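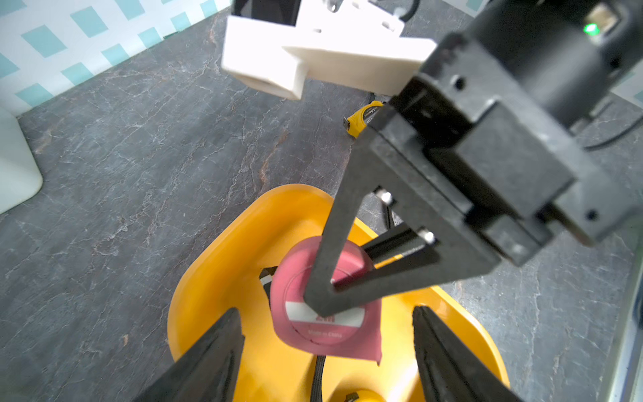

Arbeitsfläche mit gelber Schale und Maßband von 3M.

Oktober
Sicherheitsabteilung Halilau

Begehungsprotokoll Brandschutz und Fluchtwege, Gebäude Prokico, Erdgeschoss

1. Rettungswege
Flurtür Nord: selbstschließend, Feststellanlage löst aus. i. O.
Flurtür Süd: schließt nicht vollständig, Obentürschließer nachstellen. Frist: Freitag.
Lichte Breite Notausgang 100 cm, Anforderung erfüllt. Palette vor dem Ausgang wurde während der Begehung entfernt.

2. Feuerlöscher
Sechs Geräte, Prüfplaketten gültig. Löscher vor Raum 214 ohne Hinweisschild – nachrüsten. Halterung im Lager Donolov lose, neu verdübeln.

3. Sicherheitsbeleuchtung
Zwei Leuchten im Treppenraum ohne Funktion. Ersatz über Fa. Escobedo, Auftrag noch offen. Prüfbuch zuletzt im Frühjahr geführt, Einträge nachholen.
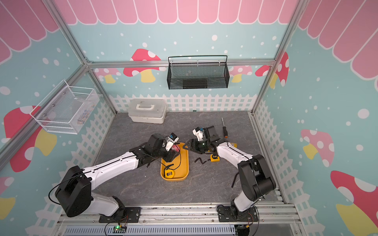 Arbeitsfläche mit Aluminiumprofilen und gelber Kunststoffschale.

4. Elektrische Betriebsmittel
Mehrfachsteckdosen in der Teeküche hintereinander gesteckt. Unzulässig, sofort getrennt. Verteiler UV 4: Beschriftung unvollständig, Abdeckung vorhanden.

5. Brandabschottung
Kabeldurchführung zum Lager mit Montageschaum verschlossen, kein Nachweis. Öffnen und mit zugelassenem System schließen. Bis dahin – keine Nachbelegung.

6. Aushänge
Fluchtplan entspricht dem alten Grundriss. Neufassung bei Halilau anfordern.

Nachbegehung nur zu 1, 3 und 5.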